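Print this page | E-mail this page

Renting a Table at the Flamthorpe Sunday Market: Frequent Questions

Who can rent a table?
Any person who lives in Flamthorpe or in Jostance. If you live in another place, please write to Senga Moncrieff first and wait for her answer before you pay.

How much does it cost?
One table is 40 for the day. A second table next to the first one costs the same — we do not have a discount for two. Please pay when you book.

What can I sell?
Used things for the house, books, toys, clothes and small furniture. Lamps and other electric things are allowed if the cable is in good condition. We do not accept food, knives or live animals.

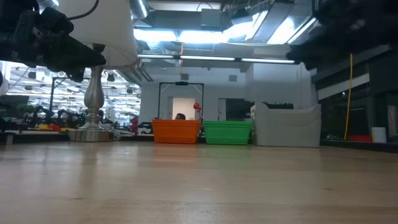

Mattresses and car tires are also not accepted, even if they are new. Last March we had to send back two sellers for this, and we did not like to do it.

When do I have to arrive?
The gate on Swanson Street opens at 6:30. At 8:00 we close it for cars, and after this you must carry your things by hand from the parking.

How many tables are there?
We have 100 tables inside the hall. It is not possible to choose the number, but you may ask to be near the door.

Can I get my money back?
Yes, if you cancel before Wednesday evening. Later than this we keep the payment.

Last updated: March

Print this page | E-mail this page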